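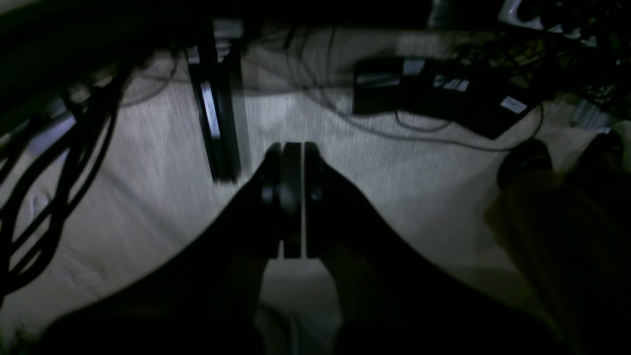
4. Limpieza de alfombras claras con el Akanetti 200

Antes de empezar, aspire la alfombra en los dos sentidos del pelo.

1. Llene el depósito con 1000 ml de agua templada.
2. Añada 2 tapones de detergente Drurkow. No use lejía.
3. Pruebe la mezcla en una esquina poco visible y espere unos 7 minutos.
4. Si el color no cambia, avance en pasadas rectas, sin apretar el cabezal.

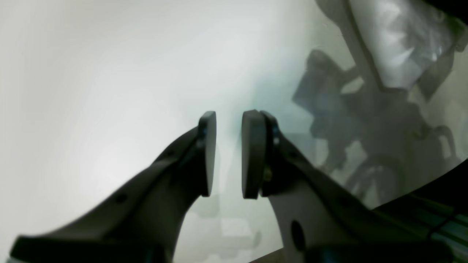

5. Repase cada franja con el gatillo suelto —solo aspiración— hasta que deje de subir agua por el tubo.
6. Vacíe el depósito de agua sucia y enjuáguelo.

Nota: en alfombras de lana, reduzca el detergente a un tapón.

PRECAUCIÓN: desenchufe el aparato antes de abrir cualquiera de los depósitos.

Los filtros de repuesto se piden con la referencia Oltbridge impresa en la tapa trasera.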